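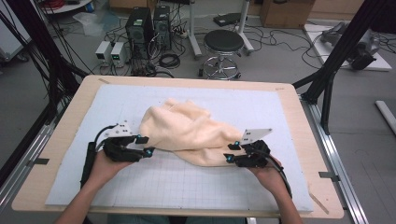

Visit to the Pandura workshop, Flullwood

In August I had the possibility to visit Pandura during their open afternoon. They are a small company in Flullwood, and they collect examples from which a robot should learn to handle cloth. I work in a laundry business myself, so I went there with a very practical question: when can a machine fold our things?

How to get there

The bus from the station stops in front of the old grain store, and from there you walk 800 meters along the canal. The entrance is at the back side of the building. I walked first to the wrong door and lost ten minutes. The tour began at 2 p.m. and we were a small group, mostly students and two ladies from a hotel.

The collecting table

The first thing they showed us was the work at the table. I expected a robot arm which somebody drives with a joystick. They do it in another way. A person sits down, takes one black gripper in each hand and handles a piece of fleece directly with the jaws. On top of each gripper is a small white plate with black dots, and on the tips of the jaws are two small cyan balls. Our guide explained that these help the computer to know the position and the angle of the gripper at every moment. A cable goes from each gripper, and one must learn not to pull on it with the elbow.

Under the cloth lies a pale foam board with thin gray lines on a part of it. I asked if the cloth must be placed exactly on the lines. No, the guide said, it should even be placed differently each time, otherwise the system learns only one beginning.

One try from start to end is called an episode. For the fleece task they had 1454 episodes on the day of our visit, and 615 of them were made in the last month. Bad episodes are kept too, but with a label, so that they can be taken out later or used for comparison. I found this interesting, because in our laundry we never write down how a towel was folded wrong.

My own try

Visitors could make three episodes each. The grippers are less heavy than I thought, but you feel nothing of the fabric in your fingers. With my hands I fold maybe 700 pieces in a shift and do not look at them. Here I needed to look all the time, and my first fold went open again when I released it. The second was better. The third one I would not give to a customer.

Questions after the tour

At coffee we learned that the same episodes are shared with a partner, Danladi, who trains the model. The project has the name Tarholm and should continue until next summer with towels and pillow covers. About wet cloth they have no plans yet, which is a pity for me.

The tour takes an hour and a half and is free of charge. Bring a sweater, the hall was cold even in summer.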